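Rehearsing in a made-up bedroom

Brisa Contreras is building a robot arm at the shared workshop in Ascombe, and for most of this year she has barely touched the arm. It sits bolted to a bench by the back wall with a dust sheet over it. The work happens on the computer next to it, where she has set up a simulated bedroom for the arm's software to practise in.

"I did it the wrong way round at first," she says. "I bought the motors, I printed the joints, I got it moving, and then I had no idea how to teach it anything. I broke two wrist joints in one evening and stopped."

The arm is called Trekau, a name left over from an earlier project she would prefer not to discuss. It is meant to tidy a bed. She does not mean making it, with sheets and corners. She means picking up whatever has been left on top and putting it somewhere else.

"It's a dull job and I wanted a dull job. The surface is soft, it's at a fixed height, and people leave all sorts on it. If it can manage a bed it can probably manage a sofa."

The simulated bedroom is simple. It has a bed with a white headboard, plain walls and a floor she coloured herself. She can change what is lying on the bed, where the view is taken from and how the light falls, then run the software again. She started with things that were awkward to hold, long thin ones in particular, and says these caused most of the trouble.

"A thin hooked thing lying flat is horrible. The software would find it, work out the middle of it and go for the middle, and if it's bent the middle isn't always on the object. It was closing on bare sheet."

She had the sun coming in across the floor for some of those runs, and left the door partly open because a real one usually would be.

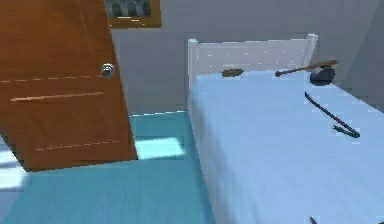 Bailly, at the next bench, thinks she should have gone back to the real arm months ago, and told me that a simulated sheet never rucks up or catches on a fingertip, so whatever the software learns there will have to be learnt again. A cheap blanket and a box of odds and ends would have done the same job, in Bailly's view, and the faults would have been real ones.

Contreras has heard this before and agrees with part of it.

"The cloth is the weak point, yes. Mine is too well behaved. But I can do 3000 attempts overnight and come in to a list of what went wrong. On the bench I was getting 30 in an evening, and I had to put everything back by hand each time."

She keeps the list in a plain text file. The longest section is headed "missed", followed by "dropped" and then "pushed off the bed". Run 257 has a note to itself, in capitals. The software had picked up nothing at all, carried it carefully across the room and recorded a success. She found that the check only looked at whether the fingers had closed, and rewrote it that afternoon.

The physical gripper has changed as well. The first had two stiff fingers, copied from a kit. The present one has softer pads, cut from a sheet of rubber she found in the workshop's scrap bin, and opens wider. She measured it again afterwards and put the new figures into the simulation, a step she had skipped the first time.

"I was practising with a hand I didn't have any more. It explained a lot."

Lately she has moved on to things people really do leave on a bed. An open laptop is the one she worries about. It has a thin lid standing up that looks easy to grab, and she does not want it grabbed. For now the software is supposed to leave any laptop alone and work round it, taking the softer things first. She has also tried the room with dark walls, which made the edges of black objects harder for it to pick out.
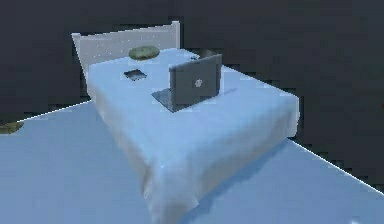
What comes next

The dust sheet is due to come off in December. Contreras plans to begin with one cushion on a folding camp bed, with the motors turned down and a stop button within reach. If that goes well she will add a second object. The laptop will stay in the simulation.

"I'm not putting my own computer under it," she says. "Bailly has offered an old one. The hinge is broken, so it won't stand up properly, but I said thank you."

She has not decided where the arm will live once it works. It is too heavy for her flat, and the workshop has no bed.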